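Millivik Home Help Center
Search articles Search Clear

Updated April
By Millivik Technical Publications

Section 8. Installing and Leveling a Flultska Floor-Standing Shelf Unit

This section covers placement, leveling, and wall attachment of the Flultska shelf unit on hard floors and on rugs. Assembly of the side panels and shelves is covered in Section 3. Do not load the shelves until every step in this section is complete.

8.1 Before You Start

Required tools: spirit level, tape measure, pencil, drill, Phillips screwdriver, and the 8 mm open-end wrench from the hardware bag.

The unit weighs 31 kg without shelves. Two people are needed to move it.

CAUTION: Do not drag the unit. The leveling feet can bend under side load, and a bent foot cannot be adjusted. Lift the unit from the lower cross rail.

8.2 Choosing a Location

1. Select a wall with solid studs or masonry behind the full width of the unit. Hollow wallboard alone does not hold the wall bracket.

2. Measure the clear height. The unit needs 156 cm from floor to the underside of any sill, duct, or trim.

3. Check that all four feet will stand on the same surface. Either the whole unit stands on the rug or the whole unit stands on bare floor. A rug edge running under the unit makes the rear feet settle at a different rate from the front feet.

4. Move small floor items, such as wastebaskets and plant stands, out of the path before lifting the unit into place.
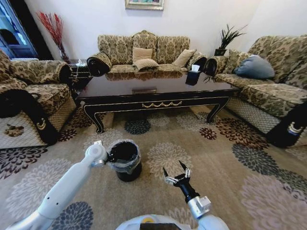 A reader of the previous edition wrote that the unit rocked again a month after leveling on a thick wool rug, and asked whether the feet had worked loose. "I had to redo the front left foot twice before I gave up and put the pads under it," the letter added. The lock nuts on that unit were tight. The rug pile had compressed under load. On any rug, use the Zhong bearing pads and repeat steps 3 through 7 of Section 8.3 after one month.

8.3 Leveling

1. Thread a leveling foot into each corner socket until three threads remain visible.

2. On rugs, place one Zhong bearing pad under each foot, ribbed side down. Do not use the pads on tile or wood.

3. If the shelves are loaded, empty them. If the wall bracket is fitted, remove the bracket screw at the top rail.

4. Set the level on the lower cross rail, parallel to the wall. Raise the low side by turning its feet counterclockwise with the wrench.

5. Turn the level 90 degrees and repeat, front to back.

6. Press down on each top corner in turn. If the unit rocks, extend the foot that lifts by a quarter turn and test again.

7. Hold each foot with the wrench and tighten its lock nut by hand, then a further quarter turn. If the bracket screw was removed, refit it.

NOTE: Do not extend any foot by more than 31 mm. If the floor slopes beyond this range, select another location.

8.4 Attaching the Wall Bracket

WARNING: Tip-over hazard. The wall bracket must be installed in every household, with or without children.

1. Mark the bracket holes with the unit in its final position.

2. Move the unit aside and drill the pilot holes. Use a 3 mm bit for wood studs. For masonry, follow the instructions supplied with the anchors.

3. Fix the bracket to the wall. Return the unit and check the level again.

4. Insert the bracket screw through the top rail and tighten until the washer no longer turns.

Tradora retrofit brackets fit units with a slotted top rail only. On units with round holes, use the bracket supplied.

8.5 Loading

Load the bottom shelf first and work upward. Place heavy items on the lowest two shelves. Recheck the bracket screw after the first full loading.

Contact Millivik Support | Copyright Millivik. All rights reserved. | Back to top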